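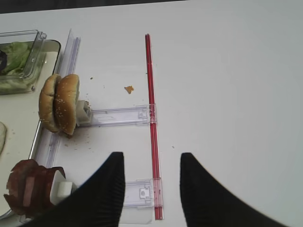 Small Kitchen Tips: Getting Through a Burger Night Without Losing Your Mind

I host burgers for the whole family on the first Sunday of the month, and my kitchen is the size of a parking space. I'm not exaggerating much! There's one stretch of counter, a table that has to do everything else, and a fridge door that hits the trash can if you open it all the way. So over the years I've picked up a few habits, and my cousin keeps asking me to write them down, so okay, these are for you and anybody else who wants them.

Clear the table first, and I mean all the way. Mail, keys, the charger, the fruit bowl, everything goes in a laundry basket and the basket goes on my bed. I used to push it all to one end and then I'd be looking for somewhere to set the platter with a hot pan in my other hand. Wipe the table down with warm water and a drop of dish soap, then go over it again with plain water so it doesn't feel tacky.

Get the cold stuff done early. I slice onions and pickles around lunchtime and keep them in lidded tubs, with a paper towel folded under the lettuce. Tomatoes I leave until the last minute – they get watery and sad if they sit. If raw onion is too strong for your crowd, soak the slices in cold water while you do the rest and drain them well.

Make the patties thinner and wider than you think you need. They pull in when they cook, every time. I press a dent in the middle with my thumb and salt the outside right before they hit the pan (salt mixed in early makes them bouncy, like sausage). They go back in the fridge between sheets of wax paper until I need them. Grab the thermometer when you're cooking and take ground beef to 160 degrees. My aunt Subira Ogola goes by poking, and I love her, but I use the thermometer.

Now, buns. I have strong feelings about buns! Buy them the day you're eating them if you can, or the night before at the latest. There's a little bakery on Marngate that I'm loyal to, but grocery store ones are fine if you toast them.

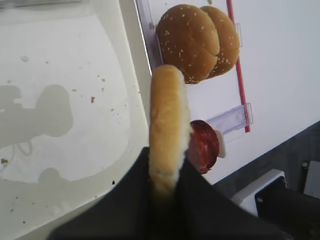 Use a serrated knife and saw gently, with your other hand flat on top, and don't press down or you'll squash the whole thing. Toast the cut sides only, in a dry pan or with a thin swipe of butter, until they're just golden. Mayo works too, and it browns really evenly. Leftover buns freeze great. Split them before you freeze them, put a bit of wax paper between the halves, and they'll go straight from the freezer to the pan.

Set up the toppings in the order people build. Plates, then buns, then sauces, then cheese and meat, then the crunchy things, napkins at the very end. I had the napkins first for ages and everybody put them down somewhere and lost them. Give each bowl its own spoon, too, or you'll find mustard in the relish by seven o'clock.

My sauce, since people ask: 4 big spoons of mayo, 3 of ketchup, one of chopped pickle, a splash of the pickle juice and some black pepper. Mix it in the morning if you remember. It's better after a few hours in the fridge.

For greasy pans, pour the fat into an old can (never the sink, please), wipe the pan with a paper towel while it's still a little warm, and then wash it. If there are burned bits, simmer an inch of water in it for a few minutes and scrape with a wooden spoon.

And the onion smell on your cutting board – coarse salt and half a lemon, rub it around, leave it while you have your coffee, rinse. It works on garlic too. I haven't found anything that works on the dish towels except a hot wash, so use old ones.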